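Drucken | Seite per E-Mail weiterempfehlen

Zuletzt aktualisiert: 31. Oktober 2025

Häufige Fragen zur Datenerhebung im Projekt Nulereo

Was wird am Standort Endham aufgezeichnet?
Demonstrationen für zweiarmige Manipulationsaufgaben. Eine Bedienperson führt beide Roboterarme durch eine vorgegebene Aufgabe, das System speichert Gelenkstellungen, Greiferöffnung und alle Kamerabilder. Aus diesen Episoden wird anschließend eine Steuerungsstrategie gelernt.

Wie viele Episoden umfasst der aktuelle Datensatz?
Die Teilmenge »Becher und Träger« enthält 519 freigegebene Episoden. Weitere 46 liegen zur Nachprüfung vor und werden nicht ausgeliefert. Die übrigen Teilmengen sind im Datenblatt aufgeführt.

Welche Kameraansichten gehören zu einer Episode?
Ansichten von den Handgelenken der Arme sowie eine feste Ansicht auf den Arbeitsplatz. Die festen Kameras erfassen die Lage der Objekte zueinander, die Handgelenkkameras den Kontakt zwischen Fingerpads und Objekt. Für das Training werden alle Ströme auf eine gemeinsame Zeitbasis gebracht. 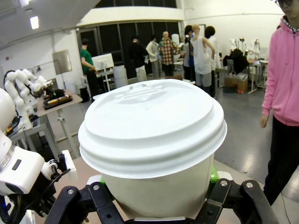
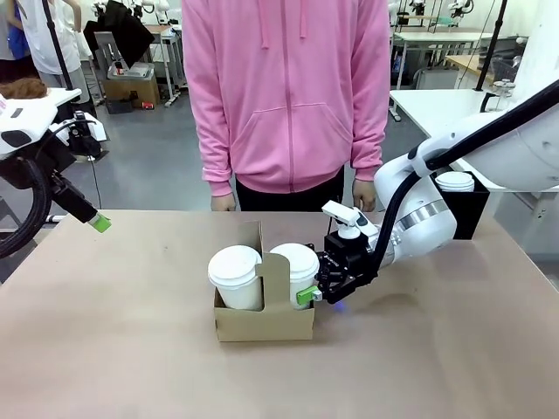 Einwegbecher mit Deckel, Greifer mit grünen Fingerpads
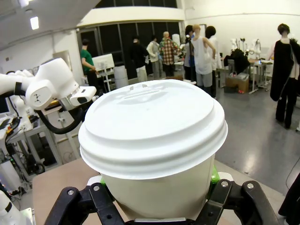 Warum werden Pappbecher verwendet und keine starren Prüfkörper?
Die Becherwand gibt nach. Eine zu große Schließkraft verformt den Becher, eine zu kleine lässt ihn beim Anheben rutschen. Starre Prüfkörper bilden diesen Bereich nicht ab. Verformte Becher werden vor der nächsten Episode ausgetauscht.

Wann gilt eine Episode als gültig?
Der Endzustand muss der Aufgabenbeschreibung entsprechen, und kein Kamerastrom darf Lücken aufweisen. Korrekturbewegungen sind zulässig – ein zweiter Greifversuch bleibt im Datensatz und erhält die Markierung »retry«. Eingriffe von Hand in den Arbeitsbereich führen zum Abbruch.

Werden fehlgeschlagene Versuche gelöscht?
Nein. Sie werden getrennt abgelegt und stehen für die Fehlererkennung zur Verfügung. In der Teilmenge »Becher und Träger« sind es 158. Beim Nachahmungslernen sollten sie ausgeschlossen werden; der mitgelieferte Lader tut dies in der Voreinstellung.

Wird der Hintergrund konstant gehalten?
Nein. Beleuchtung, Personen im Raum und benachbarte Arbeitsplätze werden nicht kontrolliert. Modelle, die nur vor neutralem Hintergrund trainiert wurden, reagierten in unseren Vorversuchen im Mai empfindlich auf Bewegung außerhalb des Arbeitsbereichs.

Wie wird mit Personen in den Aufnahmen verfahren?
Alle Beschäftigten im Raum haben eine schriftliche Einwilligung abgegeben. Bei einem Widerruf werden die betroffenen Episoden aus der nächsten Version entfernt.

In welchem Format werden die Daten bereitgestellt?
Ein Verzeichnis pro Episode mit Videodateien, einer Tabelle der Zustandsgrößen und einer Textdatei mit der Aufgabenanweisung. Das Konvertierungswerkzeug Tanasarn erzeugt daraus die gängigen Trainingsformate. Ältere Versionen von Tanasarn lesen die Markierung »retry« nicht.

Können externe Gruppen eigene Aufgaben vorschlagen?
Ja, über das Formular der Rorkness GmbH. Benötigt werden eine Objektliste, der Anfangs- und Endzustand sowie eine Anweisung in einem Satz. Derzeit sind 37 Vorschläge in Bearbeitung.

Kontakt: Sakda Hemmin, Datenerhebung | © Rorkness GmbH | Nach oben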